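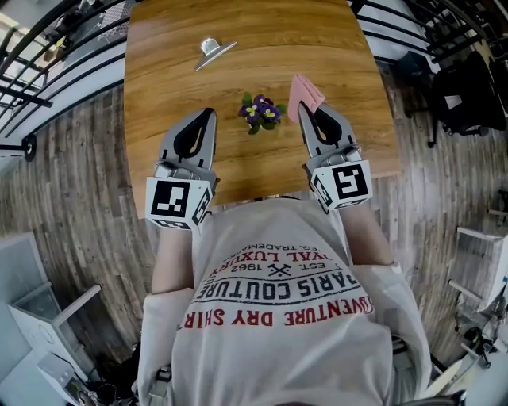
Attachment 1: table with the purple plant and pink cloth, metal piece at the far end

Ticket 672
Category: Furniture care / wood tables
Product: Lilden table, honey finish
Status: Solved
Opened: October 25, 2019

Original message

Hi all! First off, I love this table. It came to our place in Zernosside in September and it has the warmest honey color of anything we own. The grain is gorgeous and I wipe it down more than it probably needs.

My trouble is a pale ring, right where the plant usually goes. It's a bit wider than a coffee mug. I put the plant back in its usual spot for the photo, so the leaves hide the ring completely, sorry! It has the four purple blooms on it now and I'm very proud of them.

Tried so far:
- pink cloth, dry, rubbed along the grain: no change
- pink cloth, slightly damp: looked better for an hour, then the ring came back
- a dab of olive oil (my neighbor swears by it): darker patch, ring still there

The silver thing at the far end of the table is what I use to get soil into the pot without making a mess. Could metal leave a mark like that, or is it the water?

Reply from support

Thanks for such a thorough write-up, and congratulations on the blooms! A pale ring under a pot is nearly always moisture caught in the finish. Metal marks tend to be gray or black and thin, so I'd leave the silver tool out of it for now.

Please stop with the olive oil. It sits on top and gets sticky.

1. Move the plant off the table for two days.
2. Wipe off the oil with a barely damp cloth and one drop of dish soap, then dry.
3. Lay a clean cotton cloth over the ring and go over it with an iron on the lowest setting, no steam, 8 seconds at a time. Lift and look each time.
4. If it's still pale, rub in a little Plernik paste wax with the grain. Leave it overnight and buff.

Is the ring rough to the touch, or smooth?

Customer update

Smooth! Can't feel it at all with my eyes closed. Plant is on the windowsill and sulking a little.

Reply from support

Smooth is great news, the wood underneath should be fine. Go ahead with step 3.

Customer update

Oh wow. Four rounds with the iron and it was almost 80 percent gone, then I did the wax and buffed it this morning. I had to put my face down next to the table to find where it was. There's one faint curve left on the window side and I may do that bit again over the weekend.

The plant now has a Gajdoš saucer with cork on the bottom. Is cork okay, or does that hold water too?

Reply from support

Lovely result! Cork is okay if you lift it and check after watering. Glazed saucer on top of the cork, never bare clay. I'm marking this solved, just reply here if the curve won't budge.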